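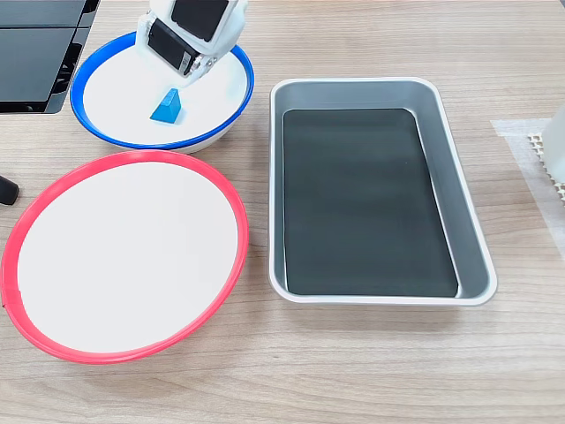
Week 4: Sorting by Color on the Tabletop

Early Learning Materials, Unit 2
Handout prepared by Amr Saber

Welcome back, everyone. I know last week's session on shelving ran long, so I've tried to keep the reading lighter this time, and if you only manage the first half before we meet, that's fine by me. We'll be spending the whole session on one small activity, the color sort, which most of you have seen in a classroom and a few of you remember doing yourselves as children.

You need very little for it. Two round dishes with colored rims, one red and one blue, and a handful of small pieces to sort. I like a rim of color around a pale middle. The child gets a clear cue at the edge, and the piece itself still shows up well when it lands. A blue wedge on a white floor is easy to find, even for a child across the table, and the same wedge on an all-blue plate can nearly vanish (try it at home and you'll see what I mean).

A word on shapes. Many of you asked in October whether the pieces should all be alike. My own habit is to begin with cubes only and bring in the triangular pieces later, once color is settled. When a blue prism and a blue cube both belong in the blue dish, the child has to let go of shape and hold on to color, and that is a bigger step than it looks. Give it time.

Please bring to the session:
- your copy of the Garkico materials list, with page 7 marked
- two dishes with rims in different colors
- a few blocks that match the rims
- a shallow tray, any material
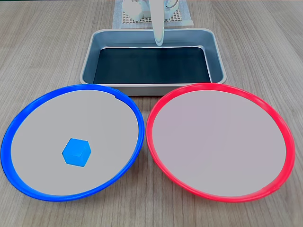 Reading time for the rest of this handout: 2 minutes

Setting out the table

Work on a plain surface. Pale wood grain is lovely for this, as it stays quiet under strong colors, and I'd put away any patterned cloth. Set the two dishes side by side nearest the child, close enough that they almost touch, and place the tray behind them in the middle. A gray tray suits me very well, again for the quiet of it. With the dishes in front and the tray behind, the hand travels the same sort of distance to either color, and neither one becomes the easy choice.

Some teachers like to start with both dishes empty. I prefer to leave one piece already in place — a blue cube in the blue-rimmed plate, say, with the red one left bare. It works as a silent instruction, and a shy child will often pick up from there without a word from you.

Things to watch for

Does the child look at the rim before letting go of the piece, or only afterward? Do they move a piece they have already placed? Write these down as they happen, in the narrow column of your Sandhu observation sheet, and leave the wide column for later thoughts. Please don't correct a misplaced piece right away. Count slowly to yourself, sip your tea, and see whether it gets noticed.

For next time

Read the Ondero chapter on matching and grading, and write half a page on one sort you have watched from start to finish. Spare dishes are on the cart in room 732 if you can't find any at home — just put them back when you're done.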